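Manutenção de célula bimanual - apontamentos da aula 9
Laboratório Kasik, bancada de loiça
Notas da docente (Itziar Sepúlveda), passadas a limpo à pressa. Versão de 25 de julho de 2021

Quem faltou: ler tudo antes de tocar na bancada. A parte da calibração sai na prova prática.

1. Antes de ligar

Paragem de emergência testada com os braços em repouso. Carregar, confirmar que os motores ficam sem binário, rodar para soltar. Atenção, sem binário os braços caem. Uma mão por baixo de cada elo antes de carregar, sempre.

Cabos. Primeira causa de avaria nesta célula, de longe. Ver cada cabo desde a base até à garra, com o braço dobrado e depois estendido. Tem de haver folga no laço junto à garra, mas não tanta que apanhe a peça ou que fique preso na articulação. Se o cabo estica quando a garra roda: parar, refazer o laço, anotar na folha.

Parafusos dos elos: chave dinamométrica, valor na ficha colada dentro do armário. Não apertar "a olho". O grupo do Lenni Karppinen apertou a olho no ano passado e ficámos com uma rosca moída.

Base: tentar abanar com a mão. Se mexe, mexe também a calibração e não vale a pena continuar.

2. Ligar e zero

Ordem: controlador, depois alimentação dos motores, depois o programa Prevau. Ao contrário dá erro de comunicação e o pessoal perde meia hora à procura do defeito.

Levar cada braço à posição de zero à mão, devagar. Gravar. Um braço de cada vez!! Se gravarem os dois juntos e um estiver torto não sabem qual foi.

Luz verde na garra = tem alimentação e responde na rede. Não quer dizer que esteja calibrada. Erro clássico nos relatórios.

3. Garras

Abrir e fechar em vazio, 100 ciclos, velocidade baixa. Ouvir. Um estalido regular costuma ser sujidade na guia; irregular, suspeitar da engrenagem.

Limpar os dedos com pano e álcool isopropílico. Gordura nos dedos faz escorregar pratos e tabuleiros, e depois culpa-se o programa.

Limite de corrente: 300 mA para a loiça, não mexer sem falar comigo. Com valor mais alto a garra segura melhor mas marca o rebordo, e aquece. Com valor mais baixo o prato roda nos dedos quando se inclina.

Pegar pelo rebordo: contacto curto, o peso fica todo de um lado. O que interessa ver é se o prato mantém o ângulo enquanto o braço se desloca. Se descai aos poucos, verificar por esta ordem: dedos limpos, paralelismo dos dedos, limite de corrente. Só depois o programa.

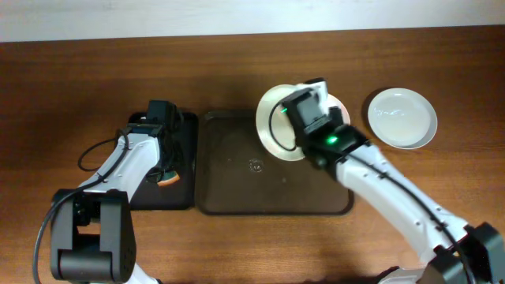 Depois de pousar, a garra abre e sobe na vertical antes de qualquer movimento lateral. Quem salta este passo arrasta a peça. No ficheiro de exemplo a subida está na linha marcada "retirada", não apagar.

4. Colisão entre braços

As zonas de trabalho sobrepõem-se no centro da mesa. O programa só controla a distância entre as garras, não entre os elos! Portanto com os cotovelos para dentro podem bater e não há aviso nenhum.

Teste: correr a sequência em modo passo a passo, um aluno no botão de emergência e outro no teclado. Trocar de papeis a meio.

Nunca meter a mão para endireitar um tabuleiro com os motores ligados. Pausa no programa não chega, é preciso cortar a alimentação dos motores.

5. Códigos de erro que aparecem mais

1697 - encoder perdeu a referência. Desligar, voltar ao zero, gravar outra vez. Se repetir no mesmo eixo, trocar o cabo do encoder antes de pensar em trocar o motor.
Sobrecorrente na garra: objeto preso ou dedos desalinhados. Abrir à mão com o motor desligado.
Sem resposta na rede: ficha mal encaixada em quase todos os casos. Empurrar até ouvir o clique.

Peças de substituição: dedos e cabos na gaveta Kettunen. Motores só por encomenda à Zoltska, demora, por isso cuidado.

6. Fim da sessão

Braços em repouso, garras vazias e entreabertas (fechadas com força estragam a borracha). Desligar pela ordem inversa. Folha de registo preenchida com hora, braço, o que foi feito e quem fez. "Tudo ok" não é registo.

Para a próxima: ler o capítulo de folgas mecânicas e trazer a folha de registo do vosso grupo. Dorottya Lengyel e Toivo Aaltonen apresentam o procedimento de troca do cabo, Lempi Halonen fica com a calibração dos dedos. Dúvidas no gabinete, depois da aula.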